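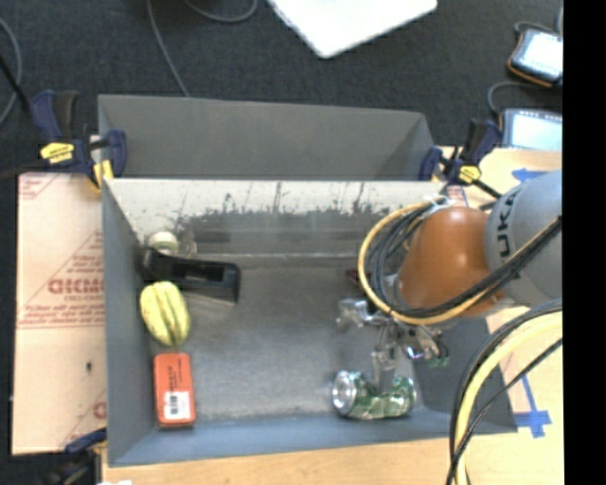 What does a warehouse pay for when it holds stock? It pays for floor space, for the money tied up in the goods, and for the share of those goods that spoils, breaks, or goes out of date before sale.

Chapter 3. Holding Costs

These three charges are grouped under the term holding cost, stated per unit per year. Ordering cost is treated separately in the next chapter.

Take the Ovberg depot, which opened the year on 1 January 2018 with 4000 units of a single part on its shelves. By the end of March it had shipped 1299 of them. The remainder continued to draw rent and interest — the second charge is often left out of depot accounts, as it was at Ovberg. The Dranside depot recorded both, and its figures are used in the worked problems.

Throughout the chapter, demand is taken as constant and known.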